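Notebook - storage bench, June, started after lunch

Picked up again with the Mansilla enclosure, the one with the little fan in the back. Hortensia Durán lent me her good USB cable and I'm glad she did, as the one in the drawer kept dropping the link every time I leaned on the desk. With hers the drive mounted on the first try and stayed put through the whole copy. Lovely!

Copied the Andora test folder across (over 100 GB, mostly small files, so I went and made coffee). It finished in 90 minutes. Same folder on the Skustley dock took 20 minutes longer, with four retries in the log, and I'd like to know whether that's the dock or the old power brick I was running it from. Will swap bricks tomorrow and write it down properly this time.

Windura's formatting tool still wants to rename the volume every time it opens. Harmless, but please check the label before you start a job - I nearly wrote over the wrong drive. 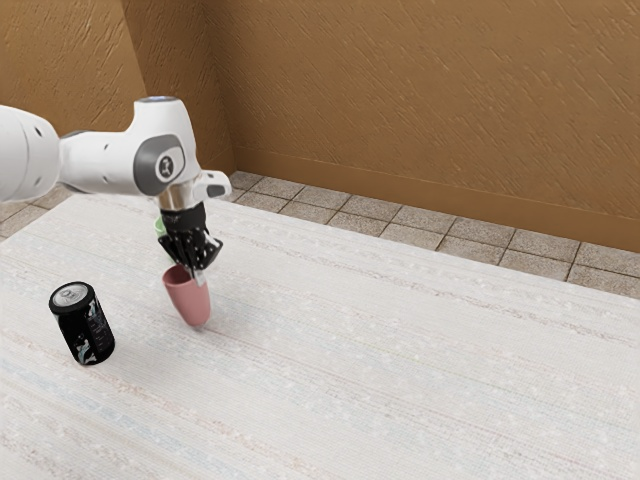
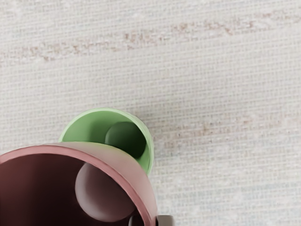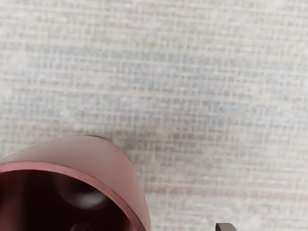 Checksums match on everything so far, so I'm happy to let the Mansilla go on the shelf for general use. The rubber feet are already peeling (a dab of glue should do it) and the activity light is awfully bright if you sit facing it. Hortensia puts tape over hers.

Still to do: the sleep and wake test, the front port, and a long run overnight with the fan set to low. Also need to order short SATA cables, the ones we have are all bent.

Questions about the bench? Use the contact form.
Back to top
This site uses cookies to remember your settings. Accept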